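Jimley cotton cord, 3 mm, red

Back in stock since 17th October

The Jimley cord is a thin braided cord for hanging light things at home: paper lamps, dried herbs, small plant pots, curtains in a caravan. We sell it in the length you need, from one metre, and also on a full reel of 20 metres.

The cord is braided in our workshop in Malden on a machine we bought second-hand from the Witeo mill. The cotton comes to us already dyed. Between two deliveries the colour can be a little different, so please order all the cord for one project at the same time. 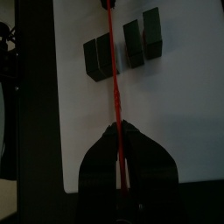 For cutting, put a piece of tape on the cord first and cut through the middle of the tape. Without it the end opens very quickly. A knot also works well, but it takes about 5 cm of the length and many customers forget to add this when they measure.

Please do not use this cord for climbing, for swings or for lifting. For a heavy pot take the Khunthong cord - it is thicker and has a core inside.

Washing: by hand, in cold water, alone the first time. It becomes slightly shorter after the first wash.

Delivery: orders placed before 13:00 leave us the same day. Cut lengths can not be returned, full reels can, if the paper band is still closed.

Other colours: natural, dark green, grey. Mustard will come again in April.

Questions about lengths or larger orders: write to Mpho Lekota in the shop office, by the contact form.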